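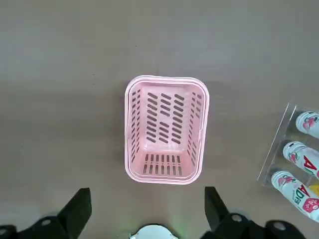
Filed under: Work With Us / Shop Floor / Part-Time

Wallano is looking for a weekend shelf and stockroom person

Wallano sells housewares. We have been selling them out of the same long, narrow store for longer than the current sign would suggest, and we need one more person to help us keep the goods on the shelves and the customers out of the stockroom. The job is part-time, it starts in December, and yes, we know what December is like. So will you.

What the work is

Mostly you will be moving things from where they are to where they should be. Deliveries come in through the back, get checked against the sheet, and go out to the floor. The sheet is usually right. When it isn't, you write down what did come and put the note in Reginald's tray, where it will be dealt with in the order he feels like.

You will also price, tidy, sweep, break down cardboard and answer questions. The question you will get most is whether we have it in a different color. Please go and look before you say no. People can tell.

There is some till work, though less than you might fear. We run a register made by Tarkden that was considered modern when we bought it. It has one button you must never press during a sale, and you will be shown which one on your first morning.

Weekend afternoons are busy. Early shifts are quiet enough that you may end up alphabetizing the spice racks, which don't have any spices in them.

Hours and pay

Two shifts a week, 5 hours each, both at the weekend. In December we will ask for a third shift, and we will ask nicely. The pay is the same as for our other floor staff, and we'll tell you the hourly rate in the first phone call so that you don't have to sit through an interview wondering. You get a staff discount from day one. Most of us have stopped using it because our kitchens are full.

What we need from you

You should be able to lift a box of dinner plates and, more to the point, put it down again gently. You should be fine on a stepladder. We have over 1000 different items in the store and you don't have to know them all, but after a few weeks it would be good if you could walk somebody to the colanders without stopping to think.

Retail experience is welcome. So is none. The best stockroom person we ever had came to us from a bowling alley. What we can't work with is someone who doesn't turn up and doesn't call. If you're going to be late, call. If you're going to be late a lot, we'd like to hear about that up front too, because a later start can sometimes be arranged - we did it for years for a man with a rowing habit.

Spanish would be handy. Plenty of our regulars prefer it, and at the moment they all have to wait for Ms. Echeverría to come off her break.

What we don't need

A cover letter about your lifelong passion for storage. We like storage as much as anyone and we'd still find it hard to read. Also no photos, no personality test results, and no references from relatives, however well they speak of you.

How to apply

Send a page, or half of one, telling us what you've done lately, which weekend hours you can work, and how soon you could start. Paper copies can be left at the register in an envelope marked "Shelves." If you'd sooner apply by mail, the address is Wallano Housewares, 205 Alon Street. Applications close at the end of November 2024, and Reginald Esposito, who manages the store, will call everyone he wants to meet within the week after that. He calls from a withheld number and does not leave messages. We have spoken to him about it.

The interview takes half an hour and includes a walk around the stockroom, so wear shoes you don't mind getting dusty.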